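Tulell bench notes @tulellbench

1/ Second pass at the server practice board this month. It's a flat gray panel laid out like a motherboard, with sockets in the real positions and no power anywhere. Trainees swap parts on it before they go near a live rack.

2/ Parts on the board: a CPU socket, two memory slots, a drive in its caddy, an expansion card. That covers most of the hardware tickets we closed between January and March.

3/ Memory slots are the standard long type with latch tabs at the ends. Open both tabs, line up the notch, press at the ends until the tabs close. Pressing in the middle flexes the module. On a thin board it flexes the board too.

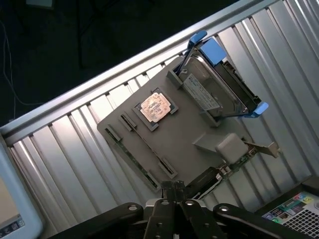

Practice board on the ribbed tray, chip in the socket, drive with the blue handle in place.

4/ The label on the chip is worn and can't be read anymore. Fine for practice. On a working part I'd want the number written in the log before it goes back in the socket.

5/ Drive goes in by the caddy, never by the bare casing. Blue marks the parts you are meant to touch. The small gray bracket beside the drive helps keep it located, so check that it stands straight before the caddy goes back.

6/ The expansion card is the awkward one. It runs out past the edge of the panel, metal bracket last, and people catch it with a sleeve. Seat it after the memory, remove it before.

7/ The tray is corrugated metal. Dropped screws end up in the grooves and stay there, which beats losing them on the floor. Drawback is glare — the ridges throw light back at you under a bench lamp. Move the lamp to the side.

8/ Timings for a full strip and rebuild. Target is 20 minutes. First attempts in the Catterall group averaged 28. Anyone over 30 repeats the memory step on its own before trying the whole board again.

9/ The Zostar checklist has the drive coming out last. We take it out first. It's the heaviest part and the panel slides less without it.

10/ Log sheet is form 432 in the Sustport folder. One line per part, removed and refitted. Leave the torque column blank, this board doesn't use it.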